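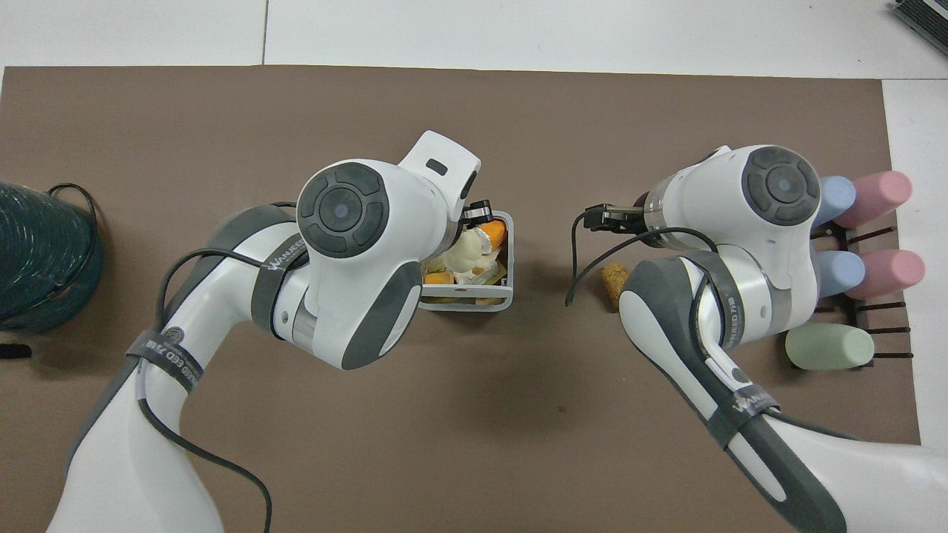

Sourdough dying in February, help??

weronika_cz
My starter Lollia barely rises now. Kitchen is 64 at night, I feed her at 7 pm – same flour as always. Toss her?

Veltach
No! Mine sulks every winter. Feed it 2 times a day and use warmer water.

jpatwary
Disagree, twice a day just wastes flour. Leave it in the oven with the light on.

Veltach
Oven light cooked mine, never again lol

weronika_cz
Ok trying the warm water first, she's got about 40 grams left in the jar!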